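Cuvis Scholarship Application Manager – Equipment and License Page

Sold by Amaral Education Supply, Ilville

Cuvis is a program for offices that give out scholarships. Students fill in one form, recommenders upload letters, readers score the files, and the office sends out decisions. We sell it, and we also think about half of the offices that ask us for it should keep using a spreadsheet.

The maker says it "finds your best candidates." It doesn't. It sorts files by whatever you told it to sort by. If your income question is badly worded, Cuvis will give you a very neat ranking of bad answers.

What is in the license

One award cycle, January to January
Up to 3000 applicant files
47 reader accounts
Form builder, letter upload, scoring sheets, decision mailer
Phone help on weekdays (expect to leave a message)

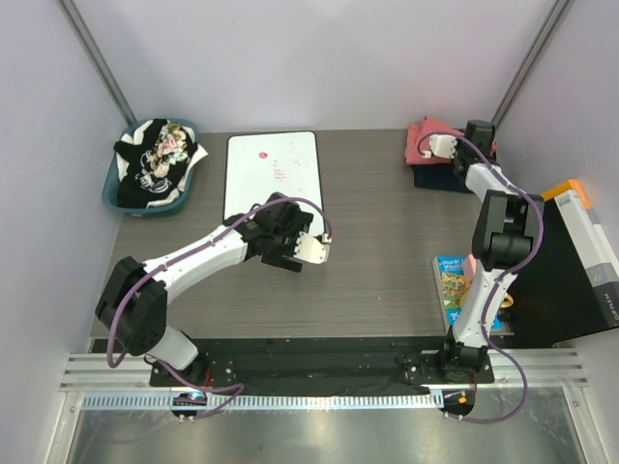

What it does well

Missing documents. Cuvis checks each file against your list and writes to the student before the deadline. Gudrun Hinrichs ran it for a full cycle on our test award and this was the one part she wanted to keep. Transcripts that came in sideways or as phone photos were flagged the same day.

Blind reading works too, within limits. Names and home towns are hidden on the form. They are not hidden inside an essay or a letter, whatever the brochure says, and a reader who wants to know where a student grew up will know by the second paragraph.

What it does badly

The "need score" is the part we would switch off. It takes household income, family size and country, and gives a number from 0 to 100 with no way to see how it got there. We asked the maker twice and got a slide deck. Students from families with farm income or no pay slips tend to land in the middle, and a middle score gets you nothing.

The Zelero add-on, which claims to read essays for "leadership potential," costs extra. We don't stock it.
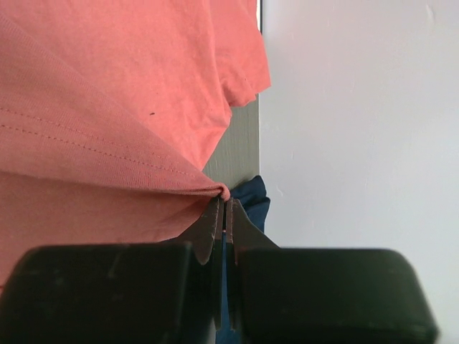

Interview weekend is a separate module and you may not need it. It books rooms, sends travel notes and prints name tags. It also has a T-shirt order page, with a color picker that offers a salmon pink much like the knit one here and then leaves the color off the order sheet. Collect sizes by email. The room booking part is fine for a single building and gets confused by two.

Questions to settle before you buy

Who decides when two readers disagree? Cuvis averages the scores unless told otherwise, and an average of a 2 and a 9 tells you very little.
How long do you keep files from students you turned down? The default is forever. Change it.
Can your students upload a file over a slow connection? The upload page times out after 4 minutes and does not save.

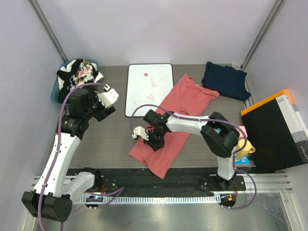
Two robot arms, with a floral garment in the teal basket.

Price and ordering

Single-cycle license: $306 per month, billed for the full year
Extra reader accounts: ask, the price list changes
Setup: do it yourself – the paid setup is a person reading you the manual

Trial copies hold ten files and run for two weeks. Put in last year's real applications with the names taken out, and compare the ranking to the students you picked. If the two lists look nothing alike, find out why before you sign.

No refunds once the first student has submitted. That is the maker's rule and we can't bend it.

Page last checked May 18, 2024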